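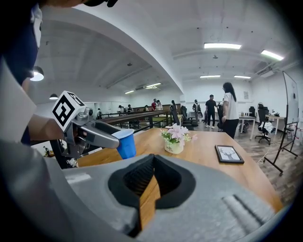

The office plant is a plant, or an object passing for one, kept in a workplace by people who did not choose it. It belongs to the wider family of desk ornaments, alongside the framed print and the mug of pens, and is usually divided into the living, the dying and the artificial. The artificial kind is the most successful of the three. A small white pot of pink and white artificial flowers will sit on a wooden table through any number of managers, asking for nothing and collecting dust at its own pace. Purists object to it, mostly people who have already killed a fern.

Contents History Care Etiquette Decline See also

History

Greenery came indoors at work well before anyone had a theory about it. Clerks kept geraniums on windowsills, where the light was, and moved them when the clerks were moved. The theory arrived with the open floor plan, which took away walls and offered foliage in their place. In the town of Korkia, the trading firm Alaoui ordered 2,724 potted plants for a single building and hired one person to water them. The surviving ledger shows a second order in December of the same year, this time for silk.

Rental followed. Under the usual contract a supplier brings the plants, trims them and takes the failures away after dark, so that the staff believe they have a gift for gardening. Dandow, the largest such supplier in the region, had 2,996 plants out on lease at its peak, each with a number on the underside of the pot. Its founder, Said Ramadan, is said to have kept none at home.

Care

Overwatering is the leading cause of death. The soil is also known to receive cold coffee, tea and the last inch of soup. Souad Benkirane, whose handbook The Patient Ficus remains in print, advises watering every 18 days in winter and "otherwise minding your own business." Artificial plants need only a dry brush, though many are watered anyway, some for years.

Etiquette

A plant left behind by a departing employee passes to the nearest desk. Disputes are rare but long. In the Weline case, Ehab Hamdy and Samah Morsy each claimed a rubber plant that had grown across the line between their departments, and settled the matter after almost 4 years by sawing it in half. Both halves lived, which annoyed everyone.

Decline

Shared desks have thinned the population, as has working from home, where plants must compete with cats. Divya Pai has argued that the screen background showing a large palm is the true heir of the office plant. Growers dispute this.

See also: Desk ornament; Water cooler; Window seat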